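Research > Working Papers > Sorting by Hand, Sorting by Arm > Section 4

Contents Previous Next Notes References

10 February 2025, by Beat Hubmann

4. What the sorters do now

In Section 3 I went through how the returns room at Mayrhofer was laid out before the arm came in, and I'll lean on that here, so if you skipped it you may want to go back for the floor plan at least. This section is about the people. I spent 127 hours in the room, most of it on a stool by the label printer, and I talked at length with 14 of the people who work there. I also got to do the job myself for a few shifts, badly.

4.1 From picking to tending

Before the change, a sorter's day was easy to describe. A tote came down the line, you reached in, you took out whatever was on top, you decided what it was and what shape it was in, and you put it in the right place. Everyone I talked to used the word "picking" for this, even though the company's own paperwork calls it "item intake."

Now the arm does the reaching. The setup they call Govo moves things from one bin to another, and a sorter looks after it. The job title didn't change, and neither did the pay grade. What did change is what people do with their hands and where they look. One woman told me her shoulders feel better than they have in years, and in the same breath that she goes home with a headache. I heard some version of that pair from eight people. Shoulders good, head bad!

The word the sorters settled on for the new work is "tending." It isn't in the training binder. I first heard it on the late shift and a month or so later the early shift was saying it too, and by the end even the shift leads had it in their handover notes. Tending covers a lot: filling the front bin, watching the arm go in, deciding whether to step in, deciding what to do with a thing the arm keeps leaving behind, and writing the short note that goes to Wornent, the company that looks after the software.

4.2 Loading as a skill

The part of tending I had the most trouble learning was loading. I figured you just tip the stuff in. You can, and people do when they're behind, but the sorters who are good at it have a feel for how things should lie. They'll tip a tote in, look at the pile, and give one item a little nudge before stepping back (this is allowed, as long as the arm is parked). When I asked how they knew what to nudge, I mostly got shrugs. When I asked them to talk while they did it, I got a lot more.

Here is a bit from my notes, cleaned up only slightly: "Brush is fine, it can get the handle. Green one's under there, see, those two are about the same color, I don't love that. Cup on its side, okay, leave it." The whole thing took less time than it takes to read. She was making guesses about what the arm would be able to see and what it would be able to grab, and she was doing it from experience with an awful lot of earlier bins.

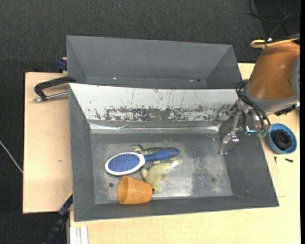
Page last changed: July 2025

Figure 2. A mixed load in the front bin, with the gripper over the right wall. The dark olive toy reptile is partly hidden behind the hairbrush, and the orange cup touches the yellowish-green toy.

I like Figure 2 because it's such an ordinary load. When I showed it to sorters in the interviews, hardly any of them started with the brush, even though it's the first thing I look at. They went to the places where things touch or overlap: the cup against the toy, the reptile behind the brush. A couple of them went straight to the bin itself and said the shiny patches on the floor would bother them more than any of the items. Glare was a sore subject all through my stay. The bins are metal, they get scratched up, and the light comes back off them in ways the people in the room had learned to expect. Whether the software minded as much as they thought it did is something I can't settle from where I sat.

The wear is worth a mention too. You can see the chipped, blackened band along the white panel on the rear slope. Sorters read marks like that as a kind of record, and they'd point to a scrape and argue over how it got there. I never heard one of those arguments end in agreement, but I did hear them used to teach new people where to be careful.

4.3 Stepping in

The binder has a rule for stepping in: let the arm try a set number of times, then stop it, clear the item by hand, log it. In practice, people stepped in early. They'd watch the gripper come down at an angle they didn't like and have a hand on the stop button before it closed. Shift leads knew about this and mostly let it go, up until Sinora, which owns the site, started looking at the stop counts.

I want to be careful about how I tell this next part, as I liked the people on both sides of it. From the office, an early stop looks like a lost pick. From the floor, it looks like a favor. You've saved the machine some fumbling and you've kept the item from getting scuffed or dropped. One sorter put it to me this way: "They want to know how good the robot is. I want to get the bin done." Those are both fair things to want, and the stop button sits right where they meet.

After the counts came up, people did hold back more. They also got visibly more bored. Waiting for something to fail when you're pretty sure it will is tiring in a way I hadn't expected, and I started to get the headaches myself. Several sorters took to doing small side jobs while they waited – folding bags, refilling labels, wiping down totes – and then got told off for not watching.

4.4 Who gets to say what happened

The notes to Wornent are where I think the biggest change sits, and it's the one I almost missed. Under the old setup a sorter's judgment went straight into where the item ended up. Now a good part of it goes into a text box. Some people love the text box. One of the quieter men on the early shift writes long, exact notes with little jokes in them, and he told me it's the first time in the job that anyone upstream has read something he wrote. Others type one word and move on. Roughly two in three of the notes I read were a single line.

What comes back is thin. An update arrives, the arm behaves a little differently, and the sorters work out for themselves what changed by watching it. I asked whether they'd want to be told. Most said yes, though one said she'd sooner find out on her own, the way you do with a new coworker. I come back to her answer in Section 5, where I compare the two shifts and look at who stayed in the room and who asked to be moved to packing.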